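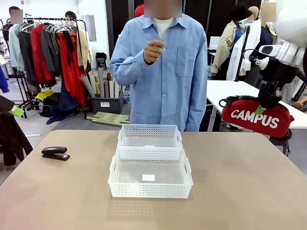
Figure 2. Two baskets, one behind the other, and a stapler on a tan table.

3.2 Intake and sorting of paper records

Draft text, 9/20/19. Numbers final, wording not.

We compared two ways of handling incoming slips at the Hidwood and Kerr branch offices. Open baskets (Figure 2) vs. closed trays with a lid. Same staff, same forms, same hours. Slips came in from the front counter, got sorted by type, then went to the back for entry. A total of 904 slips over the study period, 297 of them at Kerr. Kerr is smaller and started late, in April, so the counts are not balanced and we did not try to weight them.

Misfiled slips were the main outcome. A slip counted as misfiled if it reached the entry desk in the wrong batch, whatever the reason. Yook checked every batch at Hidwood, Nisbet did Kerr. They swapped for one week to see if they scored alike. Mostly yes. Disagreements were over multi-page forms, where page one was right and the rest had come loose; we settled on counting these as one error, not several.

We found 70 misfiled slips overall. Most were in the closed trays. Staff told us they put off lifting the lid when the counter was busy and left slips on top, to be filed later. Later often meant the next shift. Open baskets had the opposite problem: quick to fill, but slips of two types ended up in the same basket when labels were hard to read from a standing postion.

Stapling matters more than we expected. Hidwood stapled at the counter, Kerr at the sorting table. Loose pages were rare at Hidwood. We can't seperate this from the other differences between offices, see Limits.

Software was the same in both places (Jasano, with the Hokton add-on for batch numbers). No changes to it during the study. Entry errors made after sorting are left out here and covered in 3.3.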